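Second gripper drops out of tracking when several people record in one room

Wukby Community Help > Data collection > Hand-held grippers

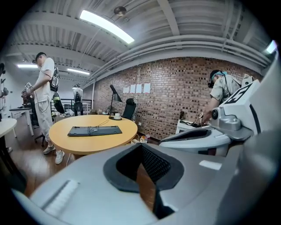

Posted by mkoval_lab

We are collecting demonstrations with hand-held grippers for a pick-and-place policy. Each operator carries two grippers, and every unit has a square marker on a white block. Several people record in the same room at the same time, with a brick wall on one side and fluorescent lights on the ceiling.

Out of 861 episodes so far, 578 passed the export check. Most of the rejected ones have the same message, "relative pose lost", meaning the left gripper can't find the right one for part of the episode. It happens more when the operator leans over a low table to reach for cables. With one person in the room we almost never see it.

Things I have tried:
- reprinting the markers on matte paper
- lowering the exposure
- a new calibration for both units

Is this the lights, or are the grippers picking up each other's markers? I would like to fix it before we record the next 400.

Nikola Cieślak

Check the marker IDs first. If you printed all of them from the same sheet in the starter kit, every pair has the same two IDs. The software then takes whichever marker it finds first, and if that one belongs to a person across the room, the distance comes out too large and the pose is thrown away. That would fit with it working fine for one person.

Print a separate pair for each operator and put the IDs in the station config. Restart the recorder after you change the file. It does not reload by itself.

Then look at one of the rejected episodes frame by frame. If the marker is in view and sharp but the pose is still missing, it is the ID problem. If the marker is turned away from the camera or hidden by the operator's arm, no setting will help and you have to change how people hold the grippers when they bend down. We ask ours to keep both units in front of the chest while moving between tables, and to bring the second hand in after the first has closed.

You may not need to throw out the old episodes. Gaps shorter than 7 frames can be filled in at export. Look for "bridge short gaps", it is off by default.

rirex_user

Had the same thing and it was the lights for us. Changed the bulbs and it got better, not sure why.

mkoval_lab

It was the IDs. All stations had the same pair. I printed new ones on June 22, 2019 and the first batch went through with two rejects, both from an operator turning his wrist too far. Still have to try the gap option on the old files.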